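[cell-upkeep] Re: wrist cable on the small arm, what are people doing?

From: Aba Bonsu
To: cell-upkeep list
Date: 11 May 2019

Yaw Gyamfi wrote:
> Hi all, picking up the desk cell from Joris next month and trying to
> get a maintenance list together before I touch anything. Three things
> I can't find written down anywhere:
>
> 1. How much slack do you leave in the cable at the wrist? Ours hangs
> well out past the gripper and I don't know if that's on purpose.
> 2. Do you re-zero the gripper after every finger change or only when
> it starts missing?
> 3. Which screws get threadlocker? Joris says all of them. Rocío says
> none of them.
>
> Also is the Borell checklist still the current one? The copy in the
> drawer has coffee on the second page.
>
> Yaw

Yaw, quick answers, I have to be out of here in a bit so excuse the typing.

Checklist first. Borell one is old, don't use it. It still has the grease step for the previous gripper and if you follow that you'll get grease on the finger pads and spend a day wondering why pens slide out. Kwadwo has the Mensah version, 9 pages, ask him for it. Page three has a wrong part number for the bracket screw, I wrote the right one in pencil on mine and will send it to the list when I find the thing.

Slack. Yes some of it is on purpose. The cable comes off the bracket on top and needs enough length for the wrist to go full roll both ways without pulling on the plug. What you do NOT want is all the spare ending up at the work end. It goes down on the table, lies around between the things you're trying to pick, and sooner or later the fingers close on it or it drags something along. Desk-top sorting is the worst for this, small light stuff, pens especially.

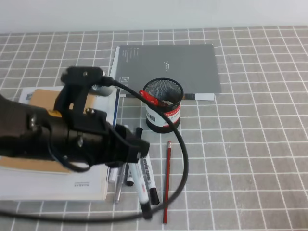 So what I do: power off, arm parked, brakes on. Undo the clip nearest the elbow, pull the spare back toward the base a little at a time, and roll the wrist by hand to each end (release the joint properly, don't force it). Stop pulling when the loop just goes straight at the far end and then give it back three fingers' width. Clip it. Then power up and run the slow roll at 11 percent speed with your hand on the stop. Watch the plug, not the loop. If the plug moves at all you took too much.

Use the wide velcro straps, no zip ties. We had zip ties on the Odley cell and they cut a groove in the jacket by August, and Joris swapped the whole cable. Not a fun one to swap — the connector goes in blind and it's keyed, so feel for the notch before you push.

Re-zero. Every finger change, every time. Takes 90 seconds. Close on nothing, zero, open, close on the gauge block, read it. If the reading is off by more than the checklist says, take the fingers off again and wipe the seats, it's nearly always dirt in there. Don't fix it in software. I know there's an offset field, leave it alone, last time someone used it we had two offsets fighting each other and it took me and Kwadwo the whole afternon to see it.

Threadlocker. Joris and Rocío are both wrong, or both half right. Blue on the bracket screws, the ones that hold the top mount. Nothing on the finger screws, they come out too often and the heads are soft. Nothing on the housing covers either. Mark the bracket ones with a paint pen across the head so you can see if they've turned. Rocío, if you're reading, yes I know about the one that snapped, that was red threadlocker and somebody with a long wrench.

Other stuff while I think of it:

— wipe the finger pads with plain alcohol, weekly is fine, more if you're running markers all day
— check the clips along the forearm when you do the pads, the one at the elbow lets go first
— write down the wrist joint temp at the end of a long run. Not becuase it's a problem, just so there's something to compare with later
— keep the old fingers. The Zevivard spares take forever to ship and a worn pair beats no pair

If the gripper starts stalling half closed don't swap the motor right away, which is what I did. Unplug at the bracket, look at the pins, plug back in, try again. Mine was one bent pin.

Can do a call later in the week if you want to walk through the roll test with the arm in front of you. Have the Mensah sheets printed by then.

Aba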